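3.2 Teleoperated disassembly task

The second strand of the project was carried out by the student robotics club at Trarkdale College as part of its summer programme. Members were asked to design, rehearse and record a short sequence of disassembly steps on discarded desktop computers, using a robot arm guided by a student operator. The task was chosen by the club itself from a list of 3 proposals. The other two, sorting cutlery and folding cloth, were put aside because the members felt they had less to learn from them about tools and fasteners.

Work was divided between pairs. One student guided the arm while the other acted as assistant, and the two changed places at the end of each session. The assistant was permitted to hold the computer case, to turn it between attempts and to call a stop at any time. The assistant was not permitted to loosen a part by hand once an attempt had begun. This rule was added in August of the previous year, after the pilot study, in which it had proved hard to tell from the recordings how much of the work had been done by the robot.

Each pair followed a written task sheet prepared under the direction of Niilo Koivisto, who supervised the club. The sheet gave the order in which parts were to be approached and the point at which an attempt should be treated as failed. Students were free to choose their own line of approach to a part — from the side, from above or at an angle — provided that the choice was entered in the session log before the arm was moved. 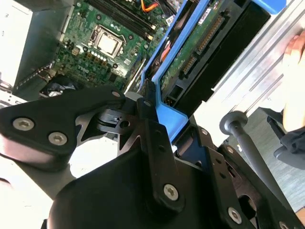 The sheet was revised twice during the programme. In its first form it asked for the memory modules to be reached before the drive, an order which several pairs found awkward, as it required the arm to pass back over parts it had already cleared. The revised order began with the drive bracket. A further note was added on cables, which were to be moved aside before an attempt and left alone during it.

An attempt was limited to 300 seconds. Time spent in placing the case was not counted, and nor were stops called by the assistant for reasons of safety. Where an attempt ran over, the operator withdrew the arm and the pair discussed the difficulty before trying again. The discussion was noted in the log in the students' own words. Extracts from these notes are used in Section 4, with spelling left as written.

12 shares 4 comments

Figure 3. Gripper positioned over an open desktop computer during the disassembly task, with a hand at the edge of the case. The hard drive and its blue bracket are to the right of the motherboard.

The view from the wrist of the arm was given particular attention in training. Students who had earlier taken part in the Ruchti challenge were used to watching the arm directly, and at first made little use of the wrist view. They were encouraged to consult it during the final approach, when the fingers may hide the part from an operator standing at the bench. The parts of the gripper nearest to the camera also block a good deal of this view, and the task sheet therefore advised a short pause to compare the two before the fingers were closed.

Koivisto marked the recordings with a second assessor from the partner club at Busto. Each assessor worked alone and placed every attempt in one of three groups: completed, partly completed or stopped. Cases of disagreement were viewed again by both. No mark was given for speed, a decision that was not popular with all members but was kept for the whole programme.

A club of this size cannot supply the quantity of recordings that a larger laboratory would expect, and no claim of that kind is made. The purpose of the exercise was educational. The logs, task sheets and marking guide have been lodged with the Trevau schools network, where they may be consulted by other clubs on request.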